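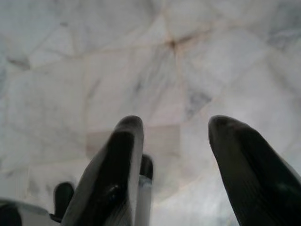 4.3 Verificação da câmara de punho e da abertura da garra

Esta secção aplica-se à garra Lemesska montada no braço Skandari, com a câmara de punho já ligada ao controlador (ver 4.2). Reserve 10 minutos. O braço deve estar em modo manual e com a velocidade limitada.

CUIDADO: mantenha as mãos fora da zona entre os dedos sempre que a garra estiver alimentada. O botão de paragem de emergência tem de ficar ao alcance de quem opera a consola.

1. Limpe a bancada e retire tudo o que estiver na área de trabalho. Pode usar uma superfície de pedra, madeira ou metal pintado. O mármore branco polido serve bem para esta verificação, porque os dedos escuros se destacam do fundo.

2. Na consola, abra Ferramenta > Garra e prima Referenciar. A garra fecha, volta a abrir e para. Se aparecer o código 27, desligue a alimentação, confirme o conector do punho e repita.

3. Leve o braço até à posição de observação guardada em 4.1, com a garra virada para a bancada. Não encoste os dedos à superfície.

4. Prima Abrir e espere que o indicador de movimento se apague.

5. Abra a janela Câmara. Com a garra aberta, os dois dedos grandes entram pela parte de baixo da imagem, um à esquerda do centro e outro à direita, com as pontas a meia altura e a bancada visível entre elas. A metade superior deve mostrar apenas a superfície de trabalho.

6. Se um dos dedos não aparecer, ou se as pontas subirem muito acima do meio, desaperte os 2 parafusos do suporte da câmara, corrija a inclinação e volte a apertar. Repita o passo 5.

7. Toque em Guardar referência. O ficheiro fica na pasta Akpalu do controlador e é substituído cada vez que a verificação é repetida.

Nota – as peças mais pequenas da garra também podem surgir no canto inferior esquerdo. Não tente retirá-las da imagem rodando a câmara; a máscara do programa é aplicada no passo seguinte.

8. Escolha Máscara > Automática. O programa assinala as zonas ocupadas pela garra e ignora-as na deteção de peças. Confirme no ecrã que os veios ou outras marcas da bancada não ficaram assinalados. Se ficaram, escolha Máscara > Manual e apague essas zonas com o dedo.

9. Feche a janela e prima Concluir.

Nota – uma ligeira falta de nitidez é aceitável nesta verificação. A focagem é regulada em 4.4, já com uma peça na bancada.

CUIDADO: em superfícies polidas, a luz direta do teto pode provocar reflexos que o programa confunde com peças. Use iluminação difusa e evite candeeiros apontados à bancada.

Quando repetir

Repita os passos 2 a 9 depois de trocar os dedos, de mexer no suporte da câmara ou de uma colisão, mesmo ligeira. Em funcionamento normal, o controlador pede a verificação ao fim de 760 horas.

Peças de substituição para o suporte: kit Huston, pedido através do distribuidor. Indique o número de série gravado na flange.

Procedimento redigido por Seidu Kyei e revisto por Iddrisu Quartey, 9 de julho de 2021.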